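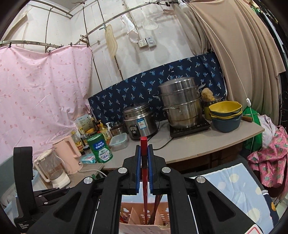

Chopsticks in the pink basket, one red and the rest dark

Forum: Kitchen and Home > Cleaning and Care
Topic: Chopsticks in the dishwasher, yes or no

potlidpete
We eat with chopsticks four or five nights a week and I am tired of washing them by hand. I have three kinds in the house. There is a lacquered wood set from Movusham, some bare bamboo ones, and a bunch of the alloy resin type that restaurants use. The dishwasher is a Kornumel, 48 place settings a week if we are lucky, so it gets run daily. The manual says "no wood" and nothing else. Has anyone put lacquered ones through for a year or more? What did they look like after?

grainofrice
Lacquered, no. I did it for one winter. The tips went dull first, then the coating lifted on two of them near the end you eat from. Once water gets under it they swell and it's over. I threw out the set.

Bare bamboo holds up better than people say but it goes gray and fuzzy. Alloy resin is made for it. Check the package for the heat rating, mine says safe to the temperature of a normal household cycle.

sudsandco
Disagree on the lacquer. I have run a lacquered set from Surklow on the light cycle since my kid started school and they are fine. No heated dry, that's the whole trick. I open the door when the wash ends and let them air out. It's the dry cycle that cooks the finish.

grainofrice
What detergent? I was using the Russo tablets, which are pretty strong.

sudsandco
Store brand powder, half a scoop.

potlidpete
The Kornumel has a button to turn off the heated dry, so I can try that. Next problem. When I do put the resin ones in the cutlery basket they fall through the bottom and stop the lower spray arm. I came down this morning to a load where everything on the left side still had dried egg on it.

tenthfloor
That's a basket problem. The openings in a lot of dishwasher baskets are wide enough for a chopstick to slide through. Lay them flat in the top tray if you have one. If you don't, put a piece of plastic mesh in the bottom of one compartment. I cut mine from an old produce bag, doubled over, and it has stayed put for months.

ovenmitt_25
Top tray works but they roll. Mine end up in a pile at one end and the ones in the middle come out with rice starch still on them. I went back to the basket, points up, no more than 9 in a compartment.

tenthfloor
Points up is a bad idea if you have kids reaching in there.

ovenmitt_25
They're blunt. The steak knives go points down, the chopsticks go points up. We've never had a problem.

lowtidekitchen
I'll be the one to say it. Hand washing chopsticks takes two minutes. Put the whole handful in a tall glass of hot soapy water while you eat dessert, roll them between your palms under the tap, done. I've had the same bamboo set for years. By the time you've cut mesh and turned off the heated dry and picked the right detergent you could have washed all of them twice.

potlidpete
There are six of us and I'm also doing the pans. Two minutes here and two minutes there is how I end up in the kitchen until 9.

grainofrice
I'm with lowtide on the wood ones. The one thing I'd add is drying. Don't stand them in a closed cup while they're damp. You get black spots at the bottom end and that's mold, it doesn't scrub out. Use a holder with holes in the sides and the bottom, and leave them in it overnight before they go in a drawer.

lowtidekitchen
Agreed on that. I lost a set to a ceramic jar.

sudsandco
Mineral oil on the bare bamboo a couple times a year helps too. Wipe it on, wait 20 minutes, wipe it off. Food grade only. Don't bother with it on lacquer.

potlidpete
OK, here's what I'm going to do. Resin in the dishwasher with mesh in the basket. Bamboo by hand. I'll sacrifice one pair of the Movusham lacquered ones on the light cycle with no heated dry and post in September with how they look next to the rest of the set.

grainofrice
Mark the pair somehow or you'll never know which ones they were.

potlidpete
Will do. Thread around the top end, probably.

ovenmitt_25
Thread will come off in the wash. File a small notch instead.

sudsandco
A notch cuts through the lacquer, and then the test doesn't tell you anything. Use nail polish.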